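Flano Community Help > Forums > Software > Perception
Home | Browse | Ask | Tags | Log in

We use cookies to keep you signed in and to remember your settings. OK

Gripper width drifts when holding folded cloth, policy thinks it dropped it

Coka

Hi all, hoping somebody has run into this one. I'm training a pick-and-place policy on folded laundry, demos collected with a hand-held gripper and a wide-angle camera on it. Pose tracking is fine, I've checked it to death. What's driving me nuts is the gripper width signal. I get it from the images (the distance between the two fingertips, after undistorting), and on hard stuff like cups it's flat as a board. On cloth it wanders all over the place during the hold, and my segmentation script keeps deciding the item was released. Out of 99 demos it chopped 23 in the wrong spot!
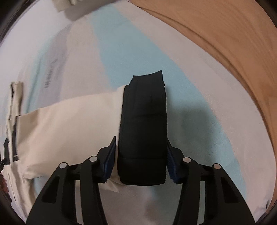 I tried a median filter over 8 frames and it helped a bit, but then real releases get detected late and the policy learns to hang around over the target. I also tried raising the open threshold, and then thin items never register as closed. Camera runs at 30 fps. Is there some standard trick for this or do I just label everything by hand?

Pietrzak

Had the same headache with towels. A couple of things I'd look at.

Your threshold is a single number, right? Use two. Call it closed when the width stops shrinking and settles, whatever value that happens to be, and save that as the hold width for that demo. Then call it released only when the width goes past the hold width plus a margin AND the opening speed is clearly positive for a few frames in a row. Cloth squishes slowly and people squeeze harder or softer while they move, so you get a slow drift. Letting go is fast. The speed check is what sorted it out for me, way more than the margin did.

Also, where are you measuring? If your tracker is grabbing the soft pads, it'll move around whenever the pads bend or the cloth bulges over them. Track something on the rigid part of the jaw and convert. I'd do that one first, it's maybe an hour of work.

And don't run the filter backward-looking only. You're processing offline, so center the window and the lag mostly goes away.

Studa

just label by hand, it's 99 demos lol

Coka

Ha, fair, but there's another batch coming in February and I'm not doing that twice. Pietrzak, I was on the pads, yeah. Moved to the jaw and centered the filter and the plots already look a lot calmer. Haven't done the speed check yet, trying that next. Do you scale the margin with the hold width or keep it fixed?

Pietrzak

Fixed. I tried scaling it and thick towels got weird.

Last updated: November 17, 2021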